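Search this site Enter keywords Go

22nd October
Posted by the Program Office, Mathur Housing Trust

Progress report to the Tramer Fund: temporary family housing at Jurkport and Fletberg

This report covers the period to the end of September and is submitted under the terms of the current grant. It sets out the work completed at the two sites, the position on spending, and the matters on which the Trust asks for the Fund's guidance before the next payment falls due.

Work at Jurkport has moved ahead of the schedule agreed in the spring. The building was handed over with the heating system approved and the kitchen floor still to be laid. The floor has since been finished and inspected, and families have been placed there from the city's waiting list. The site now has 23 family rooms in use. Each household has a named support worker and a written move-on plan, which is reviewed monthly and kept with the tenancy papers.

Fletberg has been slower. The purchase of the building closed on time, but the fire safety review called for a second stairwell door and new alarm wiring on the upper floor. The contractor has priced this work and the Trust has accepted the price. It can be met from the contingency line without any change to the total award. Opening is now planned for the first quarter of next year. The lease on the temporary office across the street has been extended to match, and the cost of the extension will be carried by the Trust's own funds.

The household supplies line was opened in the same period. It pays for bedding, towels, basic kitchen goods and a small stock of dry food for families who arrive outside office hours. Spending to date is $3,614. The Trust had expected a higher figure, but a number of families brought their own linens and asked to keep using them. The Trust has revised its supply list so that support workers order bedding after the first meeting with a family and not before.
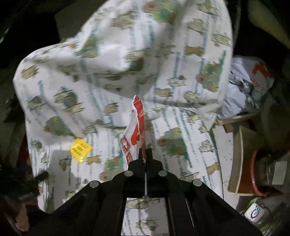

Children's bedding and snacks are both allowed purchases under the supplies line.

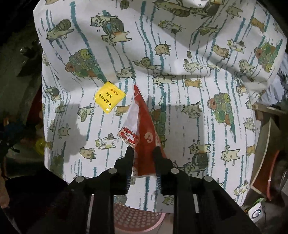
Staffing at Jurkport is complete. The evening position, which had been vacant since the start of the grant year, was filled in September after being advertised twice. Overnight cover is shared with the Trust's existing on-call service, and the response times required by the grant agreement have been met. Training in tenancy law and child safety was given to all new staff before they began working alone.

The Trust wishes to draw the Fund's attention to the length of stay. The original proposal assumed that most families would move to permanent homes within four months. Rents in Jurkport have risen faster than the housing allowance, and landlords are asking for larger deposits. Several families who are otherwise ready to move have remained in place for this reason. A deposit loan of up to $2,000 per household would address the most common obstacle. The Trust requests permission to move unspent furniture money into a loan line for this purpose. A draft policy, with repayment terms, is attached as Annex 2.

Relations with the school district are good. Bus service has been arranged from the Jurkport site, and enrollment forms are now completed during the first week of a family's stay. The district has agreed to make the same arrangement for Fletberg once an opening date is confirmed in writing.

The Trust will submit its next financial statement with the year-end accounts. Written confirmation of the Fund's decision on the loan line is requested before that statement is prepared, so that the budget headings can be amended at the same time.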